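Section 4. Preparing the Sorting Table and Receiving Books

4.1 Purpose of this section

This section explains how to set up the Zivosum sorting table and how to receive, check and place books on it before they are shelved. It applies to reading rooms, school libraries and office collections. Staff should complete Section 3 (Assembly and Leveling) before starting.

4.2 Items required

One Zivosum sorting table, assembled
Two soft, lint-free cloths
One bottle of Truler surface cleaner, or mild soap and water
Intake slips (Form 226)
Pencil. Ink pens must not be used at the table.
One book cart

4.3 Positioning the table

1. Place the table on a level floor with at least 32 inches of clear space on the side where the operator will stand.
2. Turn the table so that windows are to the left or right of the operator. Light coming from directly ahead reflects off the top and makes titles hard to read.
3. Lock all four casters. Press down on each corner in turn. If the table rocks, adjust the leveling feet as described in Section 3.6.
4. Park the book cart on the side of the operator's writing hand, with its brake on.

NOTE: Overhead lamps may also produce glare. Moving the table a few inches is usually enough. Do not cover the tabletop with a cloth or paper sheet, as books will slide with the covering.

CAUTION: The table is rated for loads of up to 600 pounds when the casters are locked. Do not sit or stand on it. Do not roll the table while books are on it.

4.4 Cleaning the top

1. Remove everything from the surface.
2. Wipe the top with a damp cloth, following the direction of the grain.
3. Dry it at once with the second cloth.
4. Wait five minutes before setting down any book.

CAUTION: Do not use scouring pads, bleach or alcohol. Cloth-covered books pick up moisture and cleaner residue quickly, and the resulting stains cannot be removed.

4.5 Receiving books

1. Take books from the delivery box one at a time. Hold each by the sides, never by the top of the spine.
2. Lay the book flat, front cover up. Do not stand books on edge at this stage.
3. Check the cover, corners and spine for damage. Record any damage on the intake slip before going further.
4. Open the book to the title page and copy the title, the names of the authors and the year onto the slip in pencil.
5. Place the slip inside the front cover with its number showing.

Intake numbers continue from the last entry in the register. A collection whose last entry is 3,678 begins its next delivery at the following number. Numbers are never reused, including those of withdrawn books.

4.6 Books with several authors

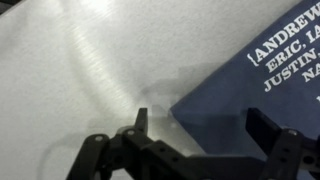 Author names should always be taken from the title page, even when the cover appears to give them in full. Covers may show first names only, or may set names among symbols and punctuation as part of the design. On a dark navy-blue cover with white serif capitals, for instance, a line may read "{ANDREW" with an opening brace and a later line "JUSTIN," with a comma. Such marks are not copied onto the slip. Enter the surname first, followed by the given name, and keep the order used on the title page.

1. Where there are up to three authors, enter all of them.
2. Where there are more, enter the first and write "and others."
3. If the title page and the copyright page disagree, use the title page and make a note on the back of the slip.

4.7 Moving books to the shelf

1. Sort checked books on the cart by first surname.
2. Set damaged books aside on the lower shelf of the cart for the Jestov repair box.
3. Transfer oversize books to the Backlund flat shelving described in Section 6.
4. Clear the table at the end of each session and return unused slips to the drawer.

Questions about this section should be sent to Boonsong Srisuk, Collections Support. Section last revised Thursday, April 23, 2026.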